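Notes, second half. Go slower than last time.

So the pitch is: just show it. Put on the gloves, do the job by remote, the robot picks it up from you. Gerkeck's brochure says an afternoon. I'd like to know whose afternoon.

Our numbers, read them out flat: 2258 demonstrations recorded, 310 thrown away. Larasati did the throwing away, and she'll tell you the line between a bad demo and an odd one is mostly mood. Ask her in the break.

Pause here for the "but a child learns from one" person.

Point about operators. We had 4. You can tell them apart in the data by how they come at a bottle. The policy learns all of those habits and then averages them, and the average of two good grasps can be a bad one. Loubna disagrees with me, says more data fixes it. Maybe. She said that at 200 demos too.

Point about touch. By remote you don't feel the thing. You watch it and guess. We call that teaching by hand and I don't think we've earned the phrase.

Next two slides together, don't talk over them. Let people look at the fingers.

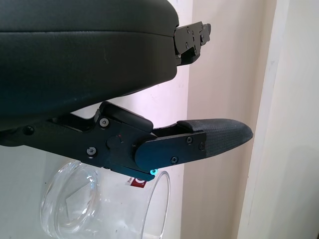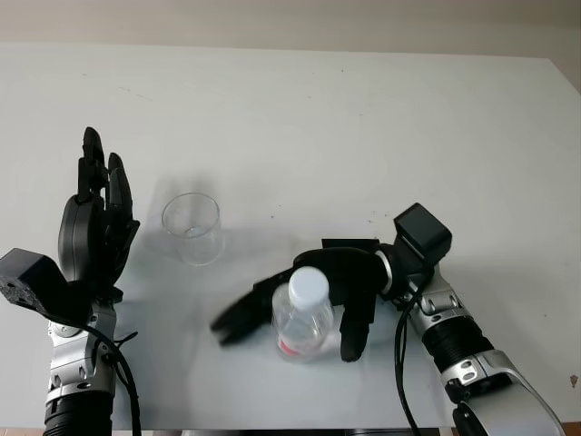

Robot hardware at the bench, Jaltside project. Second slide: right hand over the bottle, cup standing to its left.

Then ask the room: how many times would you do this before you just poured it yourself? Wait for an answer. If it's quiet, skip to costs.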